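The Table Stays in the Kitchen

Furniture makers in Falstead still get asked for the same thing their grandparents were asked for: a plain wooden table, big enough for the family, that can be wiped down after supper. What has changed is how long people expect to keep it.

Kerstin Hamann has run a repair shop on the north side of town for 12 years. When she opened, most of her work was chairs. A leg came loose, someone brought it in, and she glued it. Tables were rare, and the ones she saw were usually antiques. Now they take up most of her floor.

"People used to put a bad table on the curb," Hamann says. "Then the price of a new one went up, and they looked at the old one again."
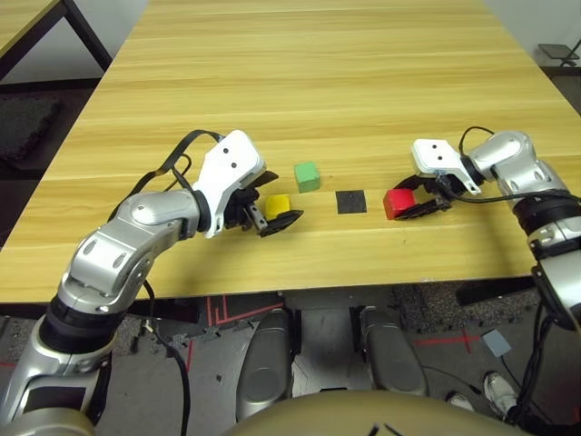
Words by Ingvild Eide
Home & Work

The damage she sees is nearly always on the top. Rings from cups, burns from pans, a dull patch where one person has eaten breakfast in the same chair for years. Legs and rails tend to hold up. On an older table with a solid top, she can sand the surface back and oil it again, and the grain comes up close to the way it was when the boards were cut.

Veneer is harder. The layer of good wood may be thinner than a fingernail, and one careless pass with a sander goes straight through it. Hamann checks the edges first. If the grain runs over the side and down the end of the board, the top is probably solid. If there is a seam along the edge, she puts the sander away and works by hand.

She charges $326 to refinish a table that seats six. The price covers sanding, two coats of oil and a week in the back room to cure. Delivery is extra. She does not take work with a polyester finish, which she says chips and smells and is not worth anyone's money to save.

Ayana Tesfamariam brought her table in last December. It had come from her aunt's apartment, and one corner had gone gray from sitting beside a radiator. She had already tried a kitchen cleaner on it, then lemon juice, then a paste of baking soda that left a white bloom in the pores of the wood.

"I made it worse every time," Tesfamariam says. "Kerstin asked me to stop helping."

The gray came out, mostly. A faint shadow is left in the corner, and Tesfamariam keeps the fruit bowl on it.

Not everyone in the trade likes oil. Sølve Westerberg, who builds tables in a former dairy outside town, finishes his with hard wax and tells buyers to leave them alone for the first month. He thinks oil asks too much of a busy household - it has to be done again every year or so, and few people do it. Hamann's answer is that wax is fine until somebody sets down a hot pot.

They do agree on water. Both tell customers to use a damp cloth and a little mild soap, wipe with the grain, and dry the surface right away. Standing water does more harm than children do, Westerberg says, and he has raised 5 of them at the same table.

His own is in the kitchen by the back door. It has a dent at one end from a dropped meat grinder and a line of pen marks that went through somebody's homework. He has the tools to take both out in an afternoon. On Sunday it was covered in seed packets, and he had to move them to find room for the coffee.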